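Seltico Pin Cell – open day demonstration

The Seltico pin cell handles small parts that have to go into or come out of a block one at a time. The December open day at our Bragança site includes a live run of the cell in simulation, with Cremilda Andrade from the applications group at the controls. Visitors can ask her to stop, step back or change the approach height at any point.

The demonstration starts at the top of each hour. A session takes 20 minutes, and seats are limited to 12.

What the demonstration covers

The arm works over a blue table with a small block of upright pegs. The model runs on the Wernel simulator, which comes with the cell, so customers can test a program before any hardware is delivered. Room layout, table height and block position can all be edited – bring your own measurements if you have them.

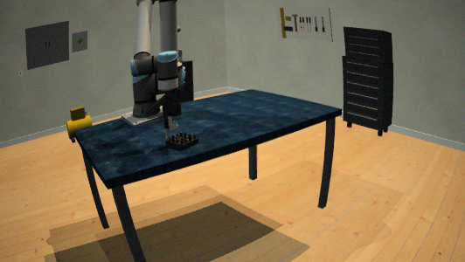
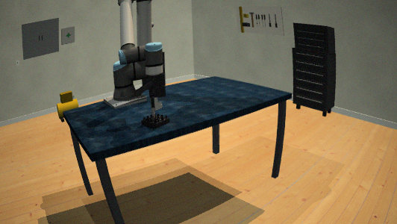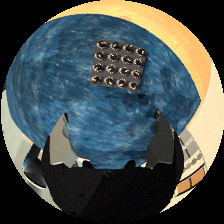
First two views: arm, table and block. Third view: a close look past the gripper fingers at the block, with its four rows of four round openings.

Ordering information

Pin cell, arm and gripper: part no. 1759
Wernel simulator license, one seat: part no. 668
Spare finger set: part no. 87

The finger set fits the current gripper only. Owners of the older Flaltasa gripper should ask for the adapter plate before ordering.

Programs written during the open day can be saved and taken home. They open in any licensed copy of Wernel and can be moved to a cell later, though the block position has to be taught again on site.

Booking a place

Nearly 200 people came last year and the morning sessions filled first. Reserve at the front desk or through your Seltico sales contact, and say whether you want time with Cremilda after the session to go over a part of your own. Drawings are enough for that – samples are welcome but must fit in one hand.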